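Support > Hand Tools > Lunditz Gripper > Setting Up and Looking After > Section 4

Print this page | E-mail this page

4. Fitting the finger pads and getting the tool ready

Updated 22/05/2026

I look after the Lunditz hand-held grippers at Chidiac, and I wrote this section because I was answering the same four questions every week (hello, Fadi!). It covers the soft ribbed pads, the two mounting plates and the first grab you do afterward. If your gripper is brand new, do Section 3 first and come back, because you'll want the camera already on before you start fussing with the fingers.

You can do all of this at any table. I like a big one with decent daylight, and I put a tray under my hands because those little screws love the floor.

What you need

The small hex driver from the kit, a new pair of pads, a lint-free cloth, and the Huvila checking card that came in the lid of the case. If the card is gone, ask Randa Hijazi in the tool store and she'll print you one. Same size paper, please, no scaling!

4.1 Taking the old pads off

1. Switch the tool off at the grip and wait for the light to go out.

2. Lay it on its back with the fingers pointing away from you.

3. Loosen the screws on the left mounting plate. Don't take them all the way out yet, just enough that the plate shifts when you wiggle it.

4. Do the same on the right.

5. Slide each pad out by its base. Pull at the thick end. If you pull at the tip the ribs stretch, and then you've got a pad that looks fine and grips like a wet sock.

CAUTION: Keep the trigger released while the plates are loose. Squeezing it now can drag a finger off its rail, and putting that back is a job for Section 7 (and a fair bit of an afternoon, ask me how I know).

4.2 Putting the new pads on

1. Wipe the plates with the dry cloth. No cleaner, no alcohol. Kane Tapsell used window spray once and the pads crept for days.

2. Push the left pad in until its base sits flat on the plate. You should feel a small step as it seats.

3. Push the right pad in the same way and look at the two of them together from the grip end. They should lean in toward each other by the same amount, like a mirror.

4. Tighten the screws a little at a time, going back and forth between them. Snug is plenty.

5. Squeeze the trigger slowly, all the way, and let it go. Do that 17 times. I know it sounds like a silly number, but it's what Stekska put on their service sheet and I've stopped arguing with it.

NOTE: If one pad leans more than the other, it's nearly always the plate and hardly ever the pad. Loosen, push down, tighten again.

4.3 The first grab

Now the fun bit. Pick something light, rounded and a bit slippery, and put it on a surface that won't scratch. Hold the tool low so the fingers come in from both sides and the camera looks straight down between them.

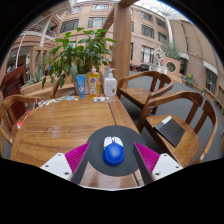 A computer mouse is my favorite first object, and I'd pick it over the foam blocks any day. It's smooth, it's low, and it has a clear front and back, so you can tell right away if the grip has turned it. Put it on its pad and bring the tool in until the mouse sits between the two dark fingers, with the magenta pads angled inward nearer to you. On this blue one I use the white buttons as my pointer: note which way they face before you squeeze, then check them again after. I don't bother clearing the whole table, by the way. Plants and bottles toward the far edge can stay, as long as you have room to lift.

1. Close slowly until both pads touch. They should arrive together.

2. Lift a hand's width and hold while you count to nine.

3. Set it down and open all the way.

4. If the mouse twisted, go back to 4.2, step 3. If it slid straight down, the pads are probably dusty, so wipe them and try again.

CAUTION: Don't use anything made of glass for the first grab, and nothing hot.

4.4 Keeping it happy

Wipe the pads at the end of every day you use the tool. Change them as a pair at 1,000 grabs, or sooner if a rib has split. Tamer Semaan keeps the count on a strip of tape inside the case lid, and I've copied him ever since I lost my spreadsheet in December.

Check the plate screws before you pack up. If one keeps working loose, swap it for a new one from the kit and tell Yara Abou Jaoude, who orders the spares.

Store the tool with the fingers open. Leaving them clamped shut puts a flat spot in the ribs, and it won't come out again.

Related items

Section 3: Mounting the camera
Section 5: Charging and battery care
Section 7: Refitting a finger to its rail
Huvila checking card (print at full size)
Spare parts list for Lunditz hand tools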